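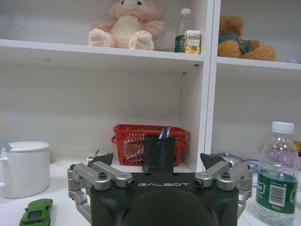 Flosora
Been trying to settle where things live on the desk shelves before the new term, and I keep going back and forth. It's a plain white unit with a divider and the upper boards at two different heights, the left one a bit higher than the right. The soft toys have ended up on top, pink bunny on the left and the brown teddy in his shirt on the right, and a drink bottle and a juice carton have crept in next to the bunny. Down at desk level there's a red plastic basket with the black pen holder in front of it. My daughter does her homework there and wants the toys where she can see them. I'd like the upper shelves for books. Has anyone found a split that lasts more than a week?

Grundeck
Move the pen holder first. If it lives in front of the basket you have to shift it every time you want something out of the basket, and it'll never go back in the same place. Put it by the divider or right over to the side she writes with.

Toys can stay up top. They're light and it doesn't matter if they fall.

Ban
I'd go the other way. Keep the pens exactly where they are and put the basket somewhere else. Pens get used every day, the basket probably once a week. What's in it?

Flosora
Chargers, glue sticks, a hole punch, 22 or so felt tips that may or may not work. It gets used more than it should because of the chargers.

Ban
Then it's two jobs in one basket. Chargers out, into a drawer if you've got one. The rest can go on a shelf, it's got a handle so she can lift it down.

Kunstead
Disagree about lifting it down. Ours went up on a shelf when my son was eight and it simply never got opened again. Desk level is right for anything you want a child to put away without being asked.

The drinks are what I'd sort out. We lost a library book and most of a maths folder to a carton of apple juice. Since then it's water only, and it stands on the windowsill.

Grundeck
Agree on the drinks. Not on the basket, but I've said my bit.

Flosora
Drinks are going, that's fair. She carries them up from the kitchen after school and I find them on Wednesday when I hoover.

Does anyone know if books would be all right on the higher board? It's resting on 4 pegs and I don't have the instructions any more.

Ban
Paperbacks, yes, I should think. I wouldn't fill it with atlases. Check whether it bows after a fortnight, and if it does, turn the board over.

Kunstead
Turning it over only hides it for a while. Put the heavy ones on the bottom and leave the bunny where it is.

Flosora
Going to try paperbacks on the right with the teddy as a bookend, bunny stays on the left, pens over by the divider. Chargers are already in the drawer. Will see what she says when she gets in.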